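How to Budget for a Set of Hand-Held Gripper Tools

Buying for a small robotics room is a lot like buying for a kitchen. The big shiny item gets all the attention, and then you find yourself back at the shop every other evening for spoons. I have put together the equipment list for our workshop in Trultberg several times now, and my first try was a mess, so I hope this guide saves you a bit of money and a fair amount of pacing up and down.

I am going to assume you already know why you want hand-held grippers and have some kind of work planned for them. What follows is the order I go in when I sit down with a pot of coffee and a blank spreadsheet.

Step 1. Write down the tasks before you write down any prices

Take one sheet of paper and list what the grippers will be asked to pick up in the first season. Be plain about it: cups, folded cloths, small boxes, whatever you have in mind. Next to each item put its widest side, measured with a ruler. The widest number on that page tells you how far the fingers need to open, and the opening is the first thing I ask a seller to confirm in writing. 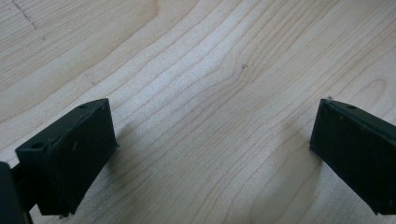
Do the same for weight. I like to leave a little room on top, because people always come up with a heavier object once the tools are on the table and everyone is having fun.

Step 2. Set one total and split it into pots

Our total for the Edo project was $2000, and that had to cover everything except wages. I split it into 3 pots and wrote them at the top of the spreadsheet, where I could not pretend to forget them:

Tools: the gripper bodies and whatever comes in the box with them.
Wear parts: fingers, screws, pads, cables.
Room: work surface, lighting, storage, chargers.

The wear parts pot is the one people raid first. Please try to leave it alone! We put $700 in ours, which felt like far too much in February and felt just right by summer. If you have to trim, trim the room pot, and see what you can borrow from down the hall before you buy anything new.

Step 3. Price the fingers separately

Fingers are the part that touches everything, so treat them as their own line. Ask each seller what a replacement pair costs, how it is attached, and whether you may have the drawing files. If you have access to a 3D printer, work out the cost of printing a pair yourself, and be fair to yourself when you do it – count the plastic, the failed prints and the time somebody spends cleaning up rough edges. For us, home printing came out ahead, but only once we were making more than a couple of pairs.

Check the screws too. A common size from the hardware store is a small blessing when one rolls under the radiator.

Step 4. Plan the work surface

I used to leave this until last, and then we would end up on whatever table was free. Now it gets a proper line in the budget. Look for something flat and smooth, with a matte finish so the lights do not glare back at you. Pale wood has been good to us.

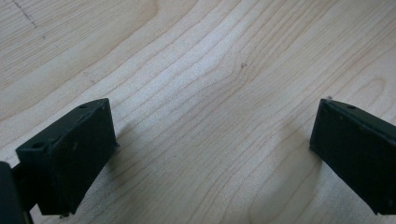
Measure the doorway before ordering a large top. I would also set aside a little for pencils, tape and a decent ruler, and for a soft brush to keep dust off the tools.

Step 5. Get your quotes and compare them line by line

We asked Pai and Arkovitz for quotes on the same list, and they came back laid out so differently that I had to copy both into my own sheet before they made any sense. Give each line its own row, then add shipping, tax and the length of the warranty. Ask how long spares take to arrive. Our slowest part took 7 weeks, and we had to shuffle the whole plan to suit it.

Step 6. Buy one, use it, then buy the rest

Order a single tool with two pairs of fingers and work with it for a while. Keep a notebook beside it and write down every small annoyance, with the date. When you go back to the spreadsheet, read through the notebook first and change the quantities to match, then send the second order.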